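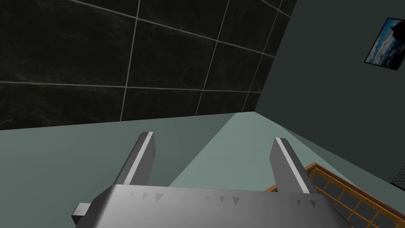 걸레받이

걸레받이는 실내의 벽과 바닥이 만나는 자리에 길게 둘러 붙이는 마감재를 말한다. 이름 그대로 바닥을 닦을 때 걸레가 벽에 닿아 생기는 얼룩을 대신 받아 주는 부재인데, 굽도리라는 옛말과 섞어 쓰는 사람도 적지 않고, 현장에서는 일본어에서 온 말로 부르는 어르신들도 아직 계신다. 평소에는 눈길 한번 주지 않다가도 막상 없는 방에 들어가 보면 어딘가 허전하고 덜 끝난 집처럼 느껴지니, 참 묘한 물건이라 하겠다.

역할

가장 큰 역할은 역시 벽 아래쪽을 보호하는 일이다. 청소기 머리, 의자 다리, 아이들 장난감이 하루에도 몇 번씩 부딪히는 곳이 바로 벽의 맨 아랫부분이기 때문이다. 여기에 더해 마룻바닥 가장자리의 틈을 가려 주는 몫도 크다. 나무 바닥은 계절에 따라 늘고 줄기 때문에 벽에서 조금 띄워 까는 것이 보통이며, 그 틈을 걸레받이가 점잖게 덮어 준다.

재료와 높이

목재, 중밀도 섬유판, 합성수지, 타일, 석재, 알루미늄 등이 두루 쓰인다. 섬유판에 필름을 씌운 제품은 값이 부담스럽지 않고 색을 고르기도 좋아 살림집에서 흔히 보이지만, 물기에 약해 욕실 앞이나 베란다 문 곁에서는 아랫단이 부풀어 오르는 일이 있다. 원목은 손이 많이 가는 대신 긁힌 곳을 갈아내고 다시 칠할 수 있어 오래 정을 붙이고 쓰기에 알맞다.

높이는 집의 인상을 제법 바꾸어 놓는다. 천장이 낮은 방에는 60밀리미터 정도의 낮은 것이 편안해 보이고, 천장이 높은 오래된 서양식 주택에서는 한 뼘이 훌쩍 넘는 것도 자연스럽다. 요즘은 28밀리미터짜리 아주 가는 제품이나, 벽면 안쪽으로 들여 넣어 그림자만 남기는 방식도 찾는 이가 늘었다. 다만 들여 넣는 방식은 벽을 세울 때부터 미리 계획해야 하므로, 도배를 다 마친 뒤에 마음이 바뀌면 꽤 난감해진다.

시공

도배와 바닥 공사의 순서에 따라 붙이는 때가 달라진다. 대개는 마루를 깐 다음 걸레받이를 두르고, 도배지를 그 윗선에 맞추어 마무리한다. 안쪽 모서리는 한쪽 끝을 상대편의 단면 모양대로 따내어 맞대는 방법이 좋다고들 한다. 양쪽을 사십오도로 잘라 맞추면 처음에는 말끔하지만, 벽이 직각에서 조금만 벗어나 있어도 틈이 벌어지기 쉽다. 바깥 모서리는 어쩔 수 없이 비스듬히 잘라야 하니, 톱질에 자신이 없다면 자투리로 몇 번 연습해 보는 편이 마음 편하다.

실내 목공을 오래 가르쳐 온 마리차 오스피나는 긴 벽부터 시작해 짧은 벽으로 옮겨 가라고 권한다. 반면 엘비라 에스코바르는 문틀 옆의 짧은 조각을 먼저 맞추어 두어야 전체 높이가 흔들리지 않는다고 보았다. 어느 쪽을 따르든 바닥의 가장 높은 지점을 미리 찾아 두는 것은 같다.

관리

먼지는 윗면에 가장 많이 앉는다. 마른 솔로 한번 훑고 나서 꼭 짠 천으로 닦으면 되고, 섬유판 제품이라면 이음매에 물이 스미지 않도록 조심한다. 벽과의 사이에 실금이 생기면 수성 실란트를 얇게 채워 넣는데, 난방을 시작하는 10월 무렵에는 나무가 마르면서 틈이 다시 보이기도 한다.

같이 보기
몰딩, 굽도리, 문선, 마루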